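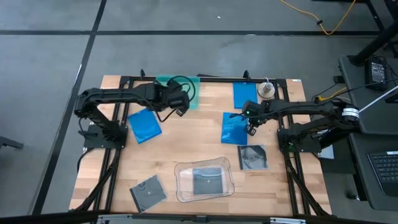 **How should the butcher-block top be oiled?**

Thinly, along the grain, with a cloth, and less often than the tin tells you.

## 4. Looking after the Skerumby top

The oil makers would like you to believe that wood needs weekly attention. We have our doubts. Our own top was oiled in April and has asked for nothing more.

1. Clear the surface. Plastic sheets and packets come off first, even the flat ones you were planning to work round.
2. Wipe with a barely damp cloth, then dry at once.
3. Leave for 60 minutes.
4. Rub in a little oil. Ralter is the one we supply - any plain food-safe oil will probably do as well.
5. Wait around 59 minutes and wipe off whatever is still sitting on the surface.
6. Leave overnight before putting anything back.

**Note:** Glossy sheets laid on fresh oil tend to stick and may lift the finish. The label says "touch dry in an hour". Touch dry is a generous term.

**Caution:** Oily cloths can heat up and catch fire. Spread them flat outdoors to dry, never in a heap.

### 4.1 Marks and stains

1. Try a soft rubber on coloured scuffs.
2. If that fails, sand lightly with the grain and oil the patch again.
3. Skip the Grarkitz stain pen (part 843). It covers marks by making a darker one.

Mandla Msimang, who wrote the first version of this section, recommended lemon juice. We tried it twice and saw no difference.

Spare cloths are part 111.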